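Lullville Household Help Board
Kitchen and Cleaning

Care of a light wooden board used for washing-up tools

Posted by Francine Pelletier
21 June 2020

I am responsible for the shared kitchen at the Dhillon residence, where a light wooden board serves as the place for cleaning tools between meals. The residents keep a dish brush, a sponge and a folded cloth on it. Dull patches have begun to appear along the front edge, and one corner feels rough to the hand. I would be grateful for advice on two matters. First, should the tools be kept in a tray, or may they rest directly on the wood? Second, what treatment is suitable for the rough corner? The board was last oiled in September. Replacement is not in the budget for this year.

Posted by Li-hua Tsao

The dull patches you describe are consistent with standing moisture. Wood tolerates a brief wetting quite well, but a damp cloth left folded in one place overnight will raise the grain and may leave a mark that does not wipe away.

I would recommend the following routine. Sand the rough corner lightly with fine paper, working along the grain, and wipe off the dust with a barely damp cloth. Allow the board to dry fully, standing on its edge so that air reaches both faces. Apply a thin coat of food-safe mineral oil, leave it for 60 minutes, and remove the excess. Repeat the oiling after 5 days. A board in daily use should be oiled more often than once a year.

As to storage, a shallow plastic tray with raised sides is the usual arrangement, and it is the one I would choose. The sponge in particular should be kept in it, together with any cutlery waiting to be washed. Empty the tray each evening, as water collecting under a sponge produces an odor quickly. 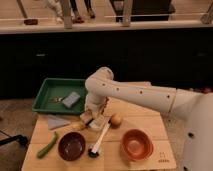

The brush is a separate question. It may lie on the board for short periods while work is going on, but at the end of the day it should be shaken out and hung with the bristles down. Cloths should be opened out and hung over a rail. A folded cloth dries very slowly in the middle, even in a warm kitchen.

Please do not place the board in a dishwasher or lean it against a radiator. Either may cause it to split.

Posted by Cova

We had the same marks and bought a new board. Oil did nothing for ours, although we may not have sanded it first. Trays are fine. Ours slid around until we put a rubber mat under it.

Posted by Francine Pelletier

Thank you both. The corner will be sanded this week, and a notice about hanging up the cloths will be placed by the sink.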